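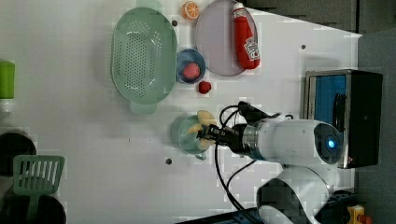
Re: play kitchen set, what to keep for the swap

Quick answers before I run out, sorry for the short lines. The play kitchen bin is mostly sorted. Dishes are all washable, food pieces I'd keep nearly all. Colander is the big light green one with two handles and it stays - kids fight over it every time. Ketchup bottle stays too. The mint green slotted spatula is fine, put it with the dark pots so it doesnt wander off again. Orange slice goes in the fruit bag, not loose in the bin please.

On the swap table at Thongdee, we get one long table and half the wall. Set up from 2, doors at 3. Bring your own bags.

Earlier message, October 7, 2023:

> Hi all, trying to get a list together for the toy swap. Does
> anyone know what is in the Skisia kitchen bin now? Last I heard
> it was 640 pieces across all the bins and the cap from Drastura
> is 500, so something has to go. Also are we keeping the big
> things or just the small food? And who has the labels?

OK so, taking those in order.

1. What's in it. Play food, a few bowls and plates, the colander, pots, one cup with a handle. No knives, we pulled those in May. If you have the other half of the tea set it's still missing.

2. Big things or small. Both, if they fit on the shelf. The toaster oven is the stainless one with the black top and the glass door, so measure before you promise it a spot. Plates can nest, bowls go inside the colander. 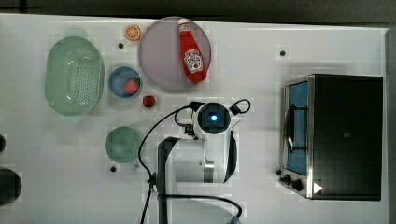 3. Labels. I have them. Lanunex sent the wrong size so they're a bit long, fold the end under. One per bag, not one per peice.

To get under the cap I'd cut blocks before food. We have three tubs of blocks and two of them never get opened. Puzzles with parts missing can go too, don't bring those to the swap, just toss.

Small round stuff - check it against the choke tube before it goes in the under-threes bag. The berries especially. If unsure leave it out and I'll look.

Still need someone with a car for the tubs. Reply to the list, not just me, I lose the direct ones.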